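Bulolex RoomHand: bedside kit for guest rooms
Home > Service robots > Hotels and serviced apartments > Bedside kit
Item no. 734. Page updated August 21, 2023

Overview

The Bulolex RoomHand bedside kit is an add-on for mobile robots which already have one arm. It contains a two-finger gripper, a small wrist camera, a head camera with bracket, and the software for work beside the bed. The kit is made for hotels and serviced apartments that want help with small, repeated jobs: putting the remote control back in its place, picking up light things from the floor, checking that the telephone handset is on its cradle.

We sell the kit alone, or mounted and tested on your robot at our workshop in Mitham. Please read the section about furniture before you order. Most of the questions we receive are answered there.

The gripper

The fingers are black, long and narrow toward the tip, and each has a tall triangular opening in it. When the fingers are closed they are flat enough to go down between a nightstand and a mattress, where a wider hand would push the bedding. The opening makes the finger lighter, and it also lets the wrist camera see a part of the floor which would otherwise be hidden. The surface is left rough. Customers have asked us if we can polish it, and we can, but the hold on smooth plastic becomes worse.

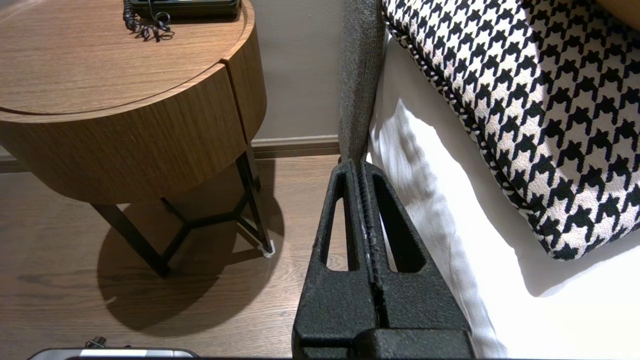

The fingers are fixed with two screws each and can be changed without removing the wrist camera. One spare pair is in the box. Additional pairs are sold under item no. 514. If you clean the fingers with alcohol, let them dry completely before you start the robot again.

The maximum load for the standard pair is 76 grams more than the older version could lift, so a normal remote control with batteries is no problem. Glass, cups with liquid and hot objects are not permitted with this kit.

The two cameras

The wrist camera looks along the fingers and is used for the last part of each movement. The head camera looks at the table from above and decides what is there and where it lies. Both are needed. With only the wrist camera the arm must search, and this takes time and sometimes moves things that the guest has placed on purpose.

The difficult object beside a bed is the telephone cord. A coiled cord never has the same shape two times, it is black on most telephones, and it likes to lie near the remote control, which is also black. In version 2 of the software the cord is treated as a separate kind of object. The arm does not grasp it and keeps a distance from it, and you can set this distance in the menu "Soft items". We recommend that you leave the factory value for the first month.

The software stores a reference position for every item on the tabletop. You teach it once for each room type. Put the telephone and the remote where you want them, press Save, and repeat this with the room light on and with the curtains closed. More than 20 positions can be stored for one room type, but very few hotels will use so many.

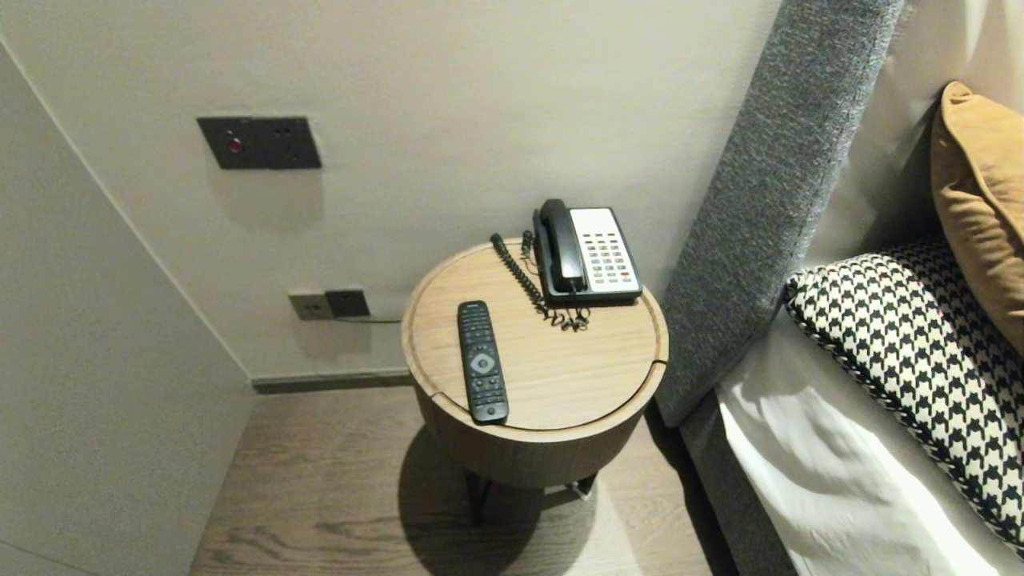 Mitali Mondal: We have used the kit since May in our apartments and I would like to add something for other buyers. The teaching is quick, but do it again if you change the bedding. Our first cushions were plain and then we bought patterned ones, and the robot became slow near the bed until we had saved the positions new. After this it was fine. My wish is a longer cable for the charger. The one in the box is too short for our corridor cupboard.

Thank you for this comment. A longer charging cable is now available on request, please write it in the order form under "Remarks".

Furniture and room conditions

Round and square nightstands are both possible. For round ones with thin metal legs, the base of the robot must stop a little further away than for a closed cabinet, because the legs can stand outside the body of the furniture and the floor sensor may see them late. The software asks for the leg type during setup. Please answer this question correctly.

Hard floors such as wood or tile are the best. On thick carpet the robot stands less straight and the position of the fingers should be checked every week.

Bedding that hangs down over the side of the mattress is allowed. The arm comes in from the front with closed fingers and opens them only when the tip has passed the edge of the sheet.

Strong light from one side makes dark shadows under the nightstand. This does not disturb the grasping, but the floor check can report an object which is only a shadow. If this happens often, use "Second look" in the menu. The robot then makes another view from a lower point before it reports.
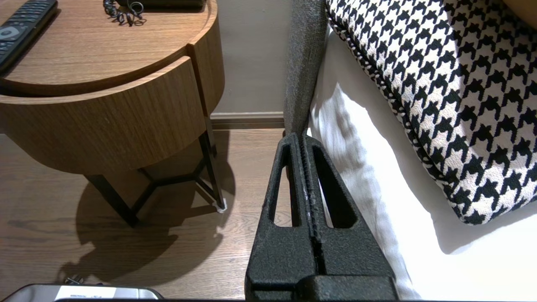
Closed fingers between nightstand and bed, wrist camera view.

What is in the box

Gripper with mounted fingers
Spare pair of fingers and screws
Wrist camera with cable
Head camera with bracket
Charger and charging cable
Software license for one robot
Printed setup guide in English

Compatible arms

The kit fits the Trimance arm directly. For the Saha arm you need the adapter ring, which is not included. For other arms please send us a drawing of the flange and we will tell you if an adapter can be made.

Ordering and service

Prices are given on request and depend on the number of robots. Mounting at our workshop includes a test with a nightstand of your own, if you send us one or tell us the measurements. Worn fingers are not covered by the warranty. Questions before the purchase can be sent through the contact form, in English or German.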